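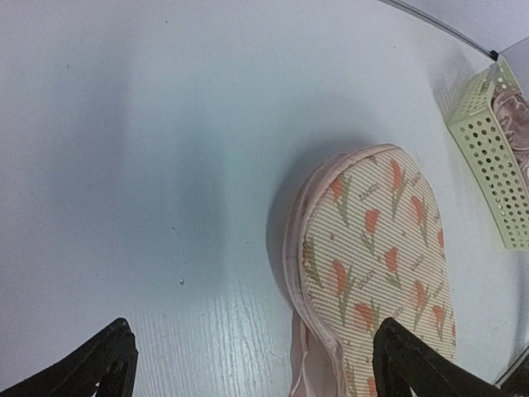 How do you keep a small arm from dropping soft stuff halfway to the basket?
Slow the close, pad the fingertips, and grab the thickest part of the thing. Motor strength matters a lot less than you'd think, at least for anything you'd keep in a closet.

Tips from the bench, January 15, 2022

Been collecting these on the shop whiteboard and Margit needs the whiteboard back. No particular order.

Fingers. Ours are printed, black, second set. First set was too slick. Scuff the inside faces with coarse paper before you glue anything on, wipe, then glue. Bicycle inner tube works for pads. So does the rubber shelf liner from the dollar bin, but it peels.

Slippers and shoes. Go for the side rim, one finger in, one finger out. Don't pinch across the sole, the fingers skate on the fabric. A floppy strap or upper will fold under and you get a fistfull of that instead. Straighten it by hand first if you're only testing the grip.

Socks, cloths, thin things. Press down a hair, then close. Start with the gap at half, not wide open.

Table. White paint looks nice and shows up every shadow. Our color threshold kept picking the shadow as part of the object. Fix was a second lamp on the other side, plus a bedsheet over the window. Matte paint next time. Two thin coats, sand between, or the grain comes up through it.

Wipe the table before each session. Crumbs and specks turn into "objects" if your size cutoff is too low.

Basket. Plastic ones with holes are good, light, and you can zip tie them down. DO tie them down. An arm coming in low will shove a loose basket clean off the bench. Ask Vidar.

Wrist camera. Tape the cable every hand's width, leave a loop at the joint. Ours lasted 3 evenings without the loop. Ebbe now keeps a spare cable in the drawer marked Henao (old box, ignore the label).

Focus the camera with the fingers closed on something. Then a dot of nail polish on the lens ring so it stays put.

Screws. Blue threadlocker on the wrist, none anywhere else untill you're sure. Check the base clamp every time you start up. Every time.

Speed. We run at 41 percent for anything new. Bump it up after a clean run of the whole pile. Sverre runs his faster, Sverre also bought a new lamp.

Glue. The tube says 24 hours. Give the pads 72 if the shop is cold, clamped, with wax paper so you don't glue the fingers together.

Power. One switch, within reach, where your left hand goes without looking. Not behind the bench. Ours was behind the bench.

Leftover pad material is in the coffee can by the drill press. Take what you need, write it on the list.

Still to sort: the squeak in the elbow, and whoever has the 2 mm hex key, bring it back pls.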